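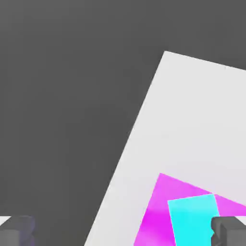 Last updated in September

The Blank Corner

The town of Bruritz repainted its parking garage last spring, and for the first few weeks people drove past it without knowing why it looked different. The signs were gone. So were the yellow arrows, the striped columns, the red letters for each level and the large painted reminder to lock your doors. The walls were one color from the street to the roof.

Then people started getting lost in it.

The garage has 400 spaces on four levels, and under the old scheme you could tell where you were from almost any spot. Under the new one you could not. Drivers circled. The town put up paper notices, then plastic ones, and by summer there were more signs in the building than before the repaint. The gray is still there underneath.

Plain surfaces are in fashion again. They have been in fashion before, and each time they come back they bring the same argument about how much a wall, a floor or a page needs to carry. People who make things for a living tend to have strong views on it. The rest of us mostly notice when something has been taken away and we can't find the elevator.

Paint stores saw the change early. Woo, a small chain with shops in Bruritz and two neighboring towns, used to stock 1,109 colors. It now keeps 100 on the shelf and mixes the others to order. The staff say most customers pick from a strip of 31 that hangs by the register, and nearly all of those are whites and grays. A customer who wants orange can still have it, but the wait is a day and a half.

Grays are harder to choose than they look. A gray with some blue in it will seem cold in a room that faces north and almost neutral in one that faces south. A gray with some yellow can turn green next to grass. The usual advice is to paint a large square on the wall and look at it in the morning, in the afternoon and with the lamps on. Few people do this. They hold the card up in the store, under tube lights, and carry home two gallons.

Whites are worse. Put any two of them side by side and one will look dirty. This is why painters who do a lot of trim work like to see the floor before they talk about the walls, and why a house that was painted one room at a time, over several years, often looks patchy even when every can had the same word on the label.

Floors have gone the same way. In Nonatdale, where the old feed mill was turned into apartments, the builder poured a single dark floor through every unit and left out the thresholds between rooms. Renters liked it. It was easy to sweep and it made small kitchens feel bigger. It also showed every crumb and every drop of milk, and several people bought rugs within a month. One hallway now has three rugs in a row, each a different pattern, laid end to end so that almost no floor is visible.

The rugs are not a sign that the floor failed. A plain floor gives you somewhere to put a rug. A patterned one makes you work around it, and the pattern stays after you are tired of it. The mill's first floor plan called for a checkered entry in green and cream. It was dropped to save money — the tile setter wanted six extra days — and the entry got the same dark pour as everything else. There is a bench in it now, and a row of hooks.

Printers have been through all of this already. The Tilura, a quarterly of local history that has run for decades, spent years filling every inch of its pages. Ads ran down both sides. Recipes were set in the gaps between articles, in type so small that readers complained. When the magazine changed to a wider margin, the complaints about type stopped and a new kind began. Subscribers wrote in to say they were paying for empty paper.

The margin stayed. After a year or so the letters changed again, and a few readers mentioned that they had started writing notes in it: dates, corrections, the names of cousins. The county library keeps a set of those marked copies in a drawer, and they get asked for more often than the clean ones.

Back at the garage, the town has set aside money for a second try. The plan is to keep the gray on the walls and put one large number on each level, facing the ramp. The arrows will come back too, in white. The plastic signs are supposed to come down once the paint is dry, though the one that says where the elevator is may be left up through the winter.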